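Spent Sunday at the open day at Vedthorpe. Notes follow, mostly on the simulated kitchen work, a few on the rest.

The group trains door and drawer opening in simulation before anything goes near hardware. Svatopluk Zeman ran the demo from a desk by the entrance, starting at 13:00 and then again whenever enough people had gathered.

Their simulator is called Prunholm. Rooms are put together from a parts library: wall colours, floors, windows, cabinet fronts, handles. The colours are picked at random and it shows. Purple next to olive next to dark green is normal.

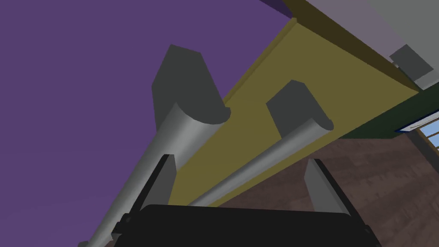 The task in the first session was bar handles. Approach, close the fingers, pull along the hinge arc, let go. Zeman's point was that the pull is the easy part. Most failures come in the last few centimetres of the approach, when the hand hides what it is trying to hold.

Success is scored on door angle alone. I asked whether contact force counts. It is logged but not scored. I think that's a mistake — a policy that wrenches the handle gets the same mark as one that doesn't.

Each policy is tested over 2,000 episodes, on layouts kept out of training. The handle set has 14 shapes. I would have liked results split by shape, but the poster only had one overall bar per method.

Belmiro Vieira took the second session, on what the wrist view does when the arm is between targets. Long stretches of it contain nothing useful for the task. Floor, a bit of wall, the fingers.
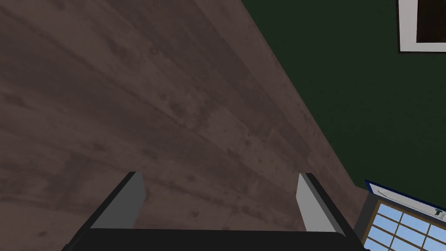 They tried dropping those frames from training. Performance got worse. Vieira's reading is that the policy needs them to learn how to get back to the cabinet after a bad approach. Plausible, though he said himself they haven't isolated it.

Someone asked about textures. Floors and walls are swapped per episode, handles mostly aren't. They stay grey. Vieira agreed this is a gap and said chrome and brass finishes are on the list for May.

Frame rate, for those who asked me: the whole thing steps faster than real time on one desktop machine. Over 42 hours of simulated motion went into the policy we were shown.

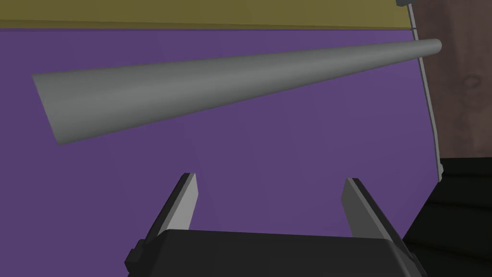 Wrist view, Prunholm: gripper open, grey rod across the top.

Hardware was in the next hall. Rerkska had lent an arm and a test door with a Hájek hinge. The queue was long and I saw two pulls before my train, so no opinion on transfer yet.

Slides are meant to go up this week. I'll add the link to this thread when they do.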